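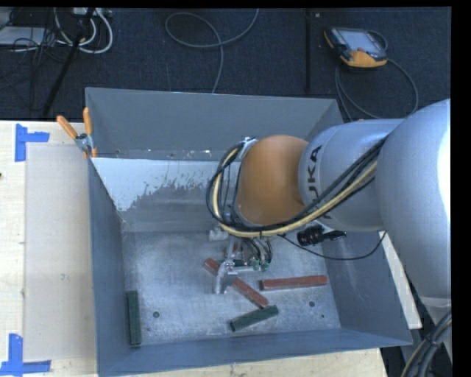
*The KUKA arm over the picking bin, with red and green blocks inside.*

Hrvoje Kolev keeps the rules for the robot cell at Harnitano on one sheet of paper. It used to be 5 pages.

"People signed the long one and then didn't read it," he says. "So I cut it down to what you need before you touch anything."

The first rule concerns speed. Anyone setting up a new pick runs it slowly, with the pendant in hand, until the whole path has been seen at least once. The second is about reach: hands stay out of the bin unless the arm is stopped and the person reaching in has control of it.

Kolev is stricter than most about hoses and cables. "A loop that's fine in one pose can catch on a bin wall in another," he says. "Run the wrist to both ends of its travel and watch the loop. Don't watch the gripper — you'll do that anyway."

Tape marks on a table are allowed, but he wants the position written in the log as well. Clamps are checked at the start of each shift.

The Lindsay site took up the same sheet in December, with one change. There, a second person has to sign off any new gripper fingers. Kolev thinks that is sensible and plans to copy it.

He is less sure about stopping for a check every 40 picks, which Lindsay also does. "I'd want to see their log first," he says.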